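Ticket: belt hesitates at start, treadmill 2, Bromstead gym
Status: open, waiting on part

Reported in February. With the safety key in, the belt sits still for up to 7 seconds after start, then jerks. Treadmill 6 on the same circuit starts clean, so I ruled out the supply.

Reset the motor controller and ran the Chettiar self-test. It passed. Wiped down the console before checking the keypads – dust had worked in around the keys.
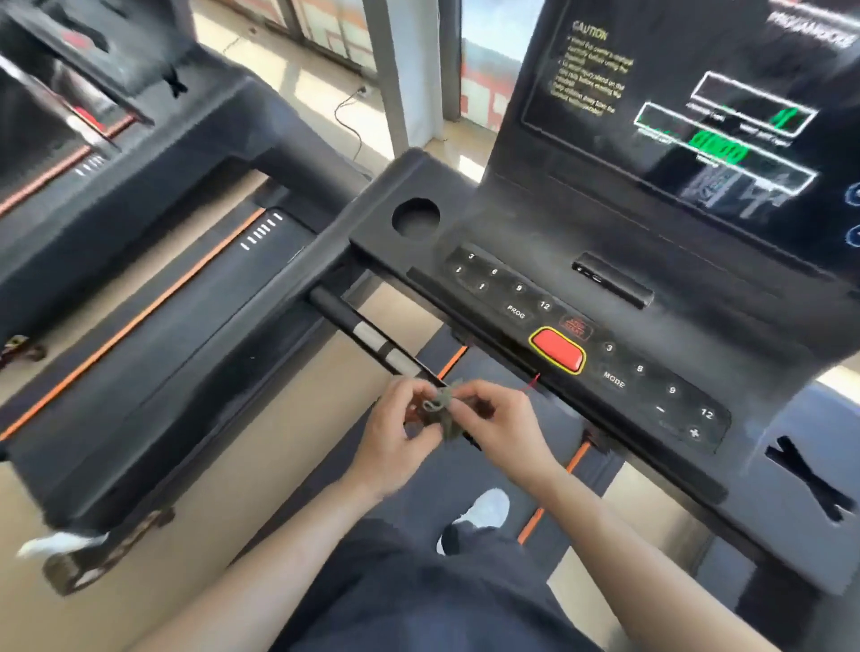 Folding the cloth at the console, green readout showing 1 on the upper line.

Opened the motor cover next. Drive belt tension was fine. The speed sensor bracket was loose, and the gap had drifted. Tightened it and ran the belt for 80 minutes. The delay is shorter but still there.

Ordered a new sensor from Flutetti, to ship through Rurnarside. Leave the auto-incline program off until it is fitted.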